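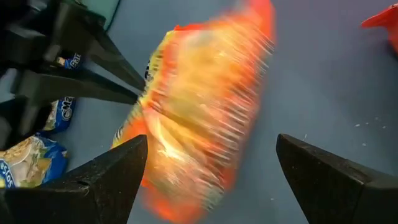
4. Loading the shelves for the first time

Before you begin this section, the Gadero cabinet must stand level and the door must open fully without touching the wall. If you did not yet adjust the feet, go back to section 3.

4.1 Prepare the spirals

1. Turn the main switch on the back panel to 0 and unplug the power cord.
2. Open the door with the round key. The flat key is for the coin box only.
3. Lift the front of the shelf slightly and pull it toward you until it stops.
4. Check that every spiral ends with its tip at the six o'clock position. If a tip stands higher, pull the spiral forward a little, turn it by hand and push it back into the motor coupling. You should hear a click.

Caution: Do not turn a spiral while it is still connected to the motor. The gear can be damaged, and this damage is not covered by the warranty.

4.2 Choose the right spiral

The cabinet is delivered with wide spirals on the two upper shelves and narrow spirals on the others. Bags of chips and similar light snacks need the wide ones. Chocolate bars and chewing gum go in the narrow ones. The product should fit between two turns with a little free space, but it should not lean over.

Note: Very full bags can get stuck between the shelf and the shelf above it. Leave a gap of at least 2 cm over the highest bag. If you need more height, move the upper shelf one position up - see section 6.

4.3 Load the products

1. Start from the front and work to the back.
2. Put one product in each turn of the spiral. Do not leave an empty turn between products, or a customer will pay and receive nothing.
3. Stand bags upright, with the bottom seam down and the front side to the glass.
4. Put the oldest date in front.
5. Push the shelf back until both side latches close.

Caution: One shelf must not carry more than 13 kg. Heavy items such as cans belong on the lowest shelf.

4.4 Set the prices

1. Plug in the power cord and turn the main switch to 1. The display shows the Hundach logo and then the word READY.
2. Press the yellow service button inside the door.
3. Enter code 432 and confirm with E.
4. Type the number of the selection, for example 20, and then the price.
5. Confirm again with E. Repeat for each selection.
6. Close the door. The cabinet leaves service mode by itself.

4.5 Make a test sale

Buy one product from each shelf with real coins. Watch how it falls. When a bag stays hanging on the end of the spiral, turn the spiral end a quarter turn to the left and try again. If this does not help, the product is probably too wide for this selection and you must give it another place.

Note: The coins from the test sale stay in the coin box and are counted in the sales report. To reset the report, see section 8.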